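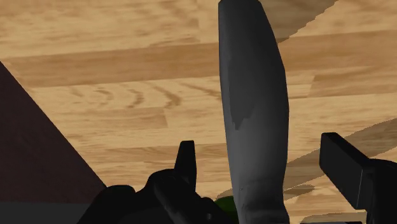 Lasgate Simulation and Safe Practice Team

Kurnel rule set for simulated arm cells

Kurnel is a set of written rules together with a checker that runs beside your simulator. It is made for teams who test a table-mounted arm in a rendered room before they touch the real hardware. You load your cell, you choose the rules, and the checker writes a line in the log each time a rule is broken.

What the rules cover

Approach: the fingers must be open on both sides of the object before any closing command is sent. The dark gray piece between the two black fingers is at this stage.
Closing: the force limit is set per object, and an object without a limit is refused.
Neighbors: small items near the target must be listed in the scene file, also when they are partly hidden by the gripper.
Table edge: the arm slows down when the wrist passes over the edge.
Stop: the stop command has to be tested in simulation at the start of every session.

The current version has 11 rule groups. Our own regression set is 1,000 runs, and in the April release 935 of them finished without any broken rule. The others are delivered with their logs, so you can study them.

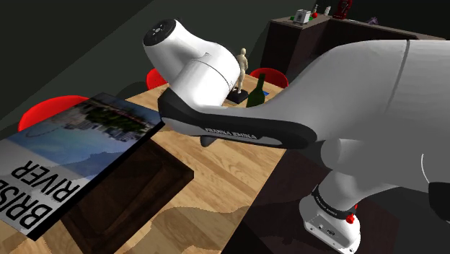
Can we use the Kurnel log as proof that our real cell is safe?

The log only supports your risk assessment, it does not replace it. The real cell must be assessed on site, by a person who is qualified for this, with the standards that apply in your country.

Delivery and support

The license is for one site and any number of simulated cells. The manual has two parts, one for operators and one for the person who edits the rules. Please keep these two roles separate if your team is big enough. Changes of a rule must be signed in the change file with name and reason.

Order code: Kurnel 717
Technical questions: Honeylyn Agbayani
Licenses and training: Dede Kpodo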